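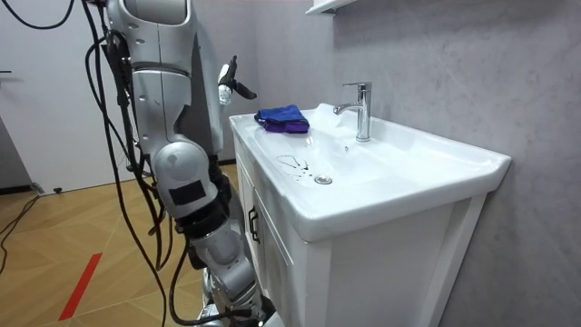 *A white bathroom vanity with a built-in sink.*

# Waiting for the Truck

*In the hills above town, the foreign residents have views, bougainvillea and water on a schedule that keeps changing.*

I have been introduced to people at parties in this town by the size of their cistern. It used to be what they did back in Ohio. Then for a while it was what they had paid for their lot. Now a man with a gin and tonic leans over and tells you that the couple by the guacamole have 500 gallons on the roof and another tank under the carport, and you look at the couple with new respect.

The development where most of us live is called Pladdale, a name chosen by a builder who had never been to whatever place he thought he was naming it after. It sits on a dry hillside 20 minutes above the plaza. It has 300 houses, a gatehouse with a geranium, and one well. When the first lots were sold, the brochure described the water as "abundant and private." I still have my copy. The private part has held up.

The town's own supply does come up the hill, through a pipe laid for the bean fields that were there before us. It arrives on certain mornings. Which mornings is a matter of rumor. In the old days, meaning before last December, you could count on four a week. This spring it was two, and for one long stretch in May it was a wet cough from the tap around breakfast and nothing else until the following week.

We responded the way foreigners in a foreign country always have, by writing to each other.

The neighborhood message group has 2,662 unread posts on my phone as I type this. A good many are from people asking whether anyone else's water is off. A smaller number are from people replying that theirs is fine, a fact they might have kept to themselves. There was a fierce three-day argument over whether it is rude to run a fountain. The owner of the fountain pointed out that the same water goes around and around. He was told that it was the principle. He has since put in a cactus.

Down in town, the whole subject gets less excitement. Orvokki Savolainen, a retired translator who rents two rooms behind the market, keeps a row of buckets in her shower and has for eleven years. She moved here from Finland, a country with more lakes than it knows what to do with, and I went to see her hoping for some northern despair.

"You fill them when it comes," she said. "Then you use them when it doesn't."

I asked if she had considered a second tank.

"I have considered a fifth bucket," she said.

If you would like to spend more than a bucket costs, there are people ready to help you. Rokton runs tank trucks up the hill, blue ones, and in dry weeks you can hear them grinding through the gears at six in the morning with somebody's bathwater on board. The price of a load has nearly doubled since I moved here. You pay in cash and you tip the man with the hose, and if you have sense you tip him before he starts. For a few months there was also an app, Platenow, that promised to put truck owners and thirsty homeowners together at the tap of a screen. I signed up. It offered me a load at four in the morning, then at a different house, then asked me to rate my experience. The truck owners went back to answering their phones, or not answering them, as before.

The hardware store is doing well too. Chávez, on the corner across from the bus stop, once sold me a single hinge out of a coffee can and wished me luck. It now has a wall of float valves and a display of pressure pumps arranged by horsepower. Consuelo Chávez, whose father opened the place, does not pretend to be sorry about it. She told me that her foreign customers come in wanting a pump, and that she always asks them what they are going to pump.

"They say, the water," she told me. "I say, what water?" She sells them the pump anyway.

What the hill doesn't talk about much is where the trucks go to fill up. I hadn't thought about it either, until Zoila Urrego took me for a drive. She teaches at the primary school in a village on the far side of the ridge, and she has been writing letters to the municipal water office since her class was small enough to fit on one bench. Past the school there is a pumping yard with a chain across the entrance, and that morning four trucks were lined up in it with their engines running. The village gets its piped water every ninth day. The yard seems to get its water whenever a truck pulls in.

Zoila doesn't raise her voice about this. She has a folder. In it are copies of her letters, each with the stamp that proves somebody received it, and a thinner sheaf of replies, most of which say that the matter is being studied. I asked who was studying it. She said she'd written to ask that too.

The water office is on the second floor of the municipal building, above the place where you pay your parking tickets. Mercedes Cuervo, the deputy director, gave me half an hour and a very good cup of coffee. The permits for the yard are in order, she said. The pipe to the hill is old and leaks a great deal, she couldn't say how much. A new line is in the plan for next year. I asked whether it had been in the plan for this year. She said that it had, and that it was a good plan.

She then asked me, pleasantly, whether Pladdale had ever agreed to put meters on its houses. It has not. The question came up at our annual meeting and was shouted down by people who felt that meters were the first step toward something. Lucero Escobar, who manages the gatehouse and the one well, and who had come to the meeting with a chart, rolled the chart back up and put the rubber band around it again.

I found her the next week at the well, reading numbers off a dial into a notebook. The level is down again. She would like people to stop hosing their driveways, and she'd like the lawns gone. She has stopped saying so in the message group, where her last post on the subject received nine thumbs-up and a long reply about property values.

"They're nice people," she said. "They bring me cookies."

The rains are late this year, and each afternoon the clouds stack up behind the ridge and half the hill goes out on the terrace to look at them. My own tank is a third full. I have bought two buckets from Chávez, red ones, and I've called Rokton, and they say the truck will be here tomorrow or the day after.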